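The long way round to a pot of tea

I have been trying to grow lily of the valley under the back hedge for longer than I care to admit, and this July I finally gave up and went to ask Feven Woldegiorgis how she does it. Her garden at Wonivgate has a whole bank of the stuff, running down to the lane, and every May the smell of it stops people on their way to the bus. Mine produces four leaves and sulks.

Feven's answer, after two cups of tea and a good deal of looking at seed catalogues, was that I had been far too kind. I had dug, I had fed, I had weeded between the little shoots with a kitchen fork (I know, I know). She puts hers in during October, a finger's depth down, throws leaf mould over the top and then goes indoors. Her brother Getachew says she once forgot a bag of them behind the shed all winter and they rooted through the bottom of it!

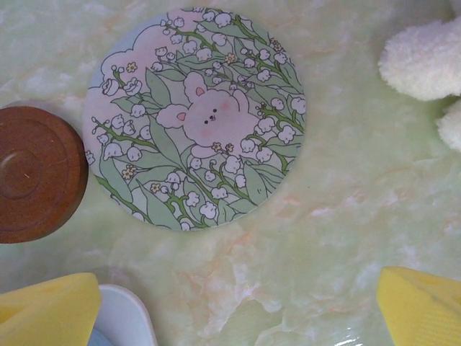
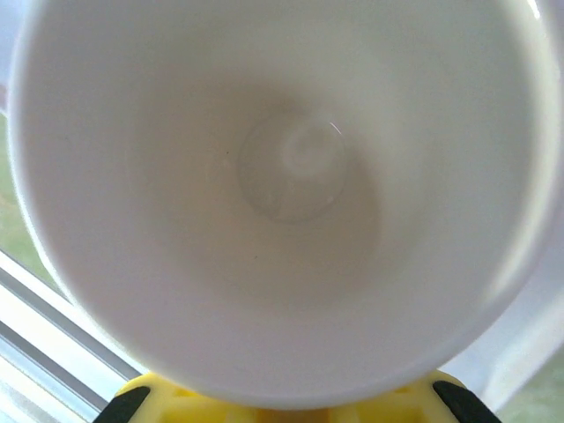

The bunny-like figure in the leaves, and an off-white cup.

What I'm doing this autumn

So the plan is to start again on the shady side, where the old Gesach plum drops its leaves anyway and saves me the barrowing. Harsh Dhillon has promised me 26 pips from his patch, and I've told him I'll swap them for rhubarb, which he may come to regret as mine is enormous. I'll soak them for a couple of hours first, the way Mum did, and keep them well away from where the dog digs, as every bit of the plant is poisonous.

If they come up I shall be unbearable. If they don't, there's always the ferns, which have never needed a thing from me and look lovely after rain.

Contact | © Chala Garden Notes | Back to top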